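Avex Service Desk
Ticket 167: Delivery slot confirmations not reaching customers
Site: Rokley depot
Category: Customer notifications
Priority: High
Status: Closed

We use cookies to keep you signed in and to remember your ticket filters. By continuing to use the Avex Service Desk you accept our cookie policy. Accept all | Manage settings

Summary of fault

Customers served from the Rokley depot have not been receiving the text message which confirms their delivery slot. The depot received a number of calls from customers who had stayed at home for the wrong part of the day, or who had gone out in the belief that no delivery had been booked. Customers served from the Muston depot are not affected.
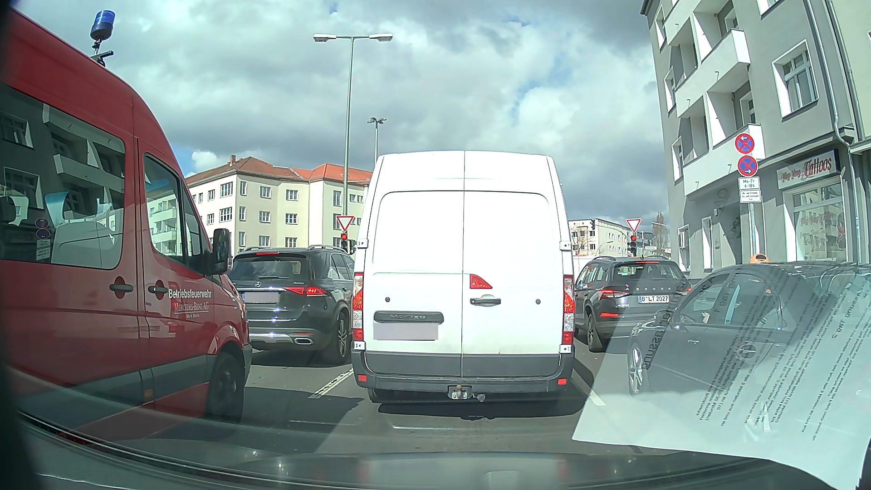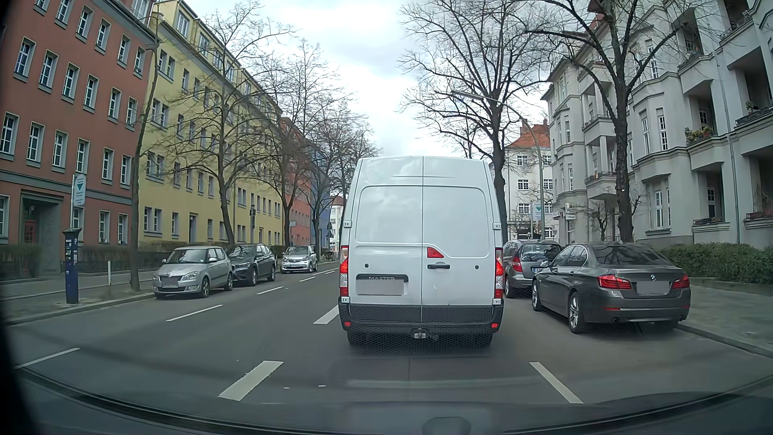
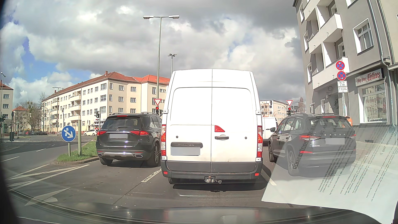 Attachments 1 to 3: white panel van in traffic, rear view.

Details supplied by the depot

The booking is taken in the usual way and appears correctly on the day sheet. The slot is shown on the customer's record and the tick box marked "Send confirmation" is selected. The message log for the same record shows the entry "Queued" and no later entry. A confirmation that has been sent should show "Queued", then "Passed to carrier", then "Delivered" or "Failed".

The depot first reported the fault on 17 December 2021. A check of older bookings by depot staff found 36 records in the same condition. Email confirmations are unaffected, but many customers at this depot have not given an email address.

Depot staff were asked to telephone each customer with a booking in the next two working days until the fault was cleared.

Troubleshooting log

Entry 1. Service desk
Ticket accepted. The depot was asked to confirm whether the fault applied to all mobile numbers or only to certain networks. The depot was also asked not to press "Resend" on the affected records, as this adds a second message to the queue and does not remove the first.

Entry 2. Rokley depot
The fault applies to all networks. A test booking was made using the depot's own mobile number and no message was received. "Resend" had already been pressed on 14 records before the advice in Entry 1 was read. A list of these has been added to the ticket.

Entry 3. Service desk
The message account was checked. The account is in credit and is not suspended. Messages sent by hand from the account page were received on two test telephones within a minute. The fault therefore lies between the booking system and the message account, and the carrier has not been contacted.

Entry 4. Service desk
The settings for Rokley and Muston were compared. The sender name, the opening hours and the message template are the same at both sites. The template for Rokley had been edited in December to include the seasonal opening hours. The edited wording was removed and the standard wording restored. A further test booking was made. The record again stopped at "Queued".

Entry 5. Service desk
Passed to the applications team. The depot was informed that the change in Entry 4 had not cleared the fault and that the seasonal wording could be put back when convenient.

Entry 6. Applications team
The queue service for Rokley was found to be running but was not collecting new messages. The service signs in to the message account with a stored password. The password for the Rokley service had expired. The Muston service uses a separate password, which was renewed in good time. No warning was raised because the reminder was being sent to a shared mailbox that was closed when the Gallagher office moved.

Entry 7. Applications team
A new password was issued and stored, and the queue service was restarted. Before the restart, all messages relating to slots already past were removed from the queue, together with the duplicates listed in Entry 2. This left 18 messages, all for future slots, which were released.

Entry 8. Rokley depot
The released messages now show "Delivered" with the exception of one, which shows "Failed". The number on that record was found to be a landline. The customer has been telephoned and the record corrected. The test booking was repeated and the confirmation was received.

Entry 9. Service desk
Reminders for both depots have been redirected to the service desk mailbox. The depot has been told that it may stop telephoning customers in advance.

Cause

Expired password on the queue service for the Rokley depot. The reminder was sent to a mailbox no longer in use.

Action taken

Password renewed and queue service restarted. Out-of-date and duplicate messages removed. Reminder address changed for Rokley and Muston.

Outstanding

The message log gives no sign to depot staff that a message has been waiting longer than usual. A request has been made for any record at "Queued" for more than one hour to be shown in red on the day sheet. This is being handled under a separate change request and does not prevent the closure of this ticket.

Depots are asked to check that the number given for text messages is a mobile number at the time of booking. The system does not at present refuse a landline.

Closure

Closed with the agreement of the depot. If the fault returns, please reply to the closing email and the ticket will be reopened with its full history. Please do not raise a new ticket for the same fault.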